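Open House Walk-Through Checklist, Dosik Robotics Lab, Broltville
Inspector: Olanrewaju Sani
Part B – Simulated kitchen demo (visitor station 2)

1. Visitor rope in place at the screen. OK
It was in place. It was also being used as a coat rack.

2. Emergency stop within reach of presenter. OK
Pressed at 9:20. The simulation stopped. So did the slideshow next door, which I am told is unrelated.

3. Kitchen model loads with corridor and counter. OK
Grallon build 808. Far door closed, near door open, arm pointed down the corridor between them.
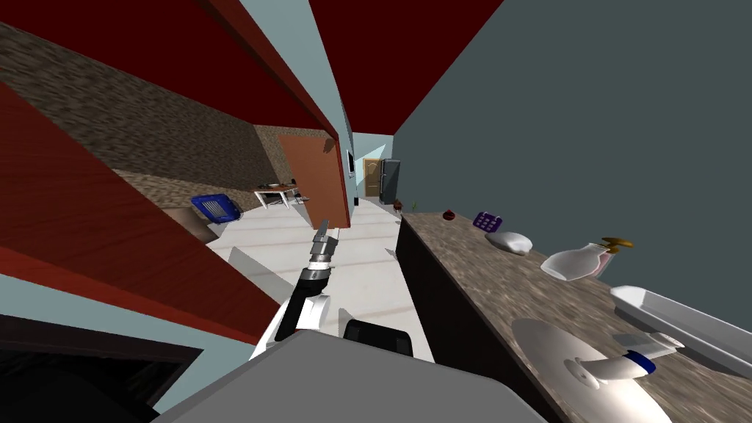 The presenter's script says "watch the robot tidy up" and should say when. Visitors will wait politely for a minute, then look for the cookies.

4. Horizon level on visitor screen. FAIL
View is heavily tilted. Two people in the test group leaned over to match it. Fix before doors open, or provide chairs.

5. Gripper clear of walls and door frame at start. SEE NOTE
Looks clear to me on screen. Eze's collision log should have the final word – please attach it.
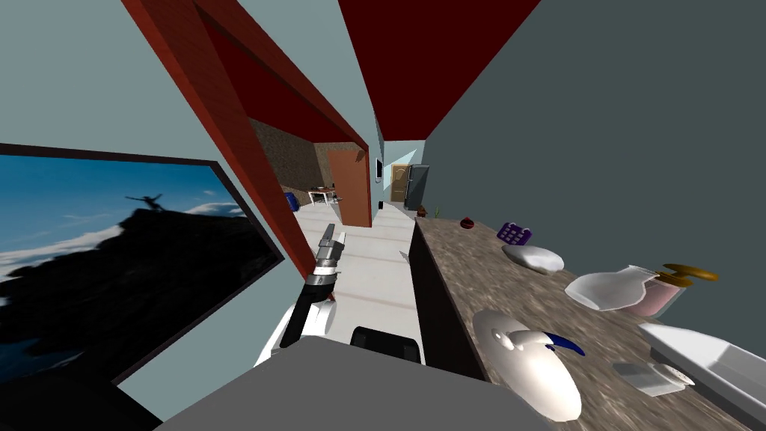
Item 5: left arm forward, hallway and counter in view.

6. Cables taped down. FAIL
Taped, yes. Down, no.

7. Handout matches demo. FAIL
Page 1 promises 1,000 household tasks. Page 2 lists 91. Pick one, preferably the one we can show.

Recheck items 4, 6 and 7 in October, 20 minutes before doors.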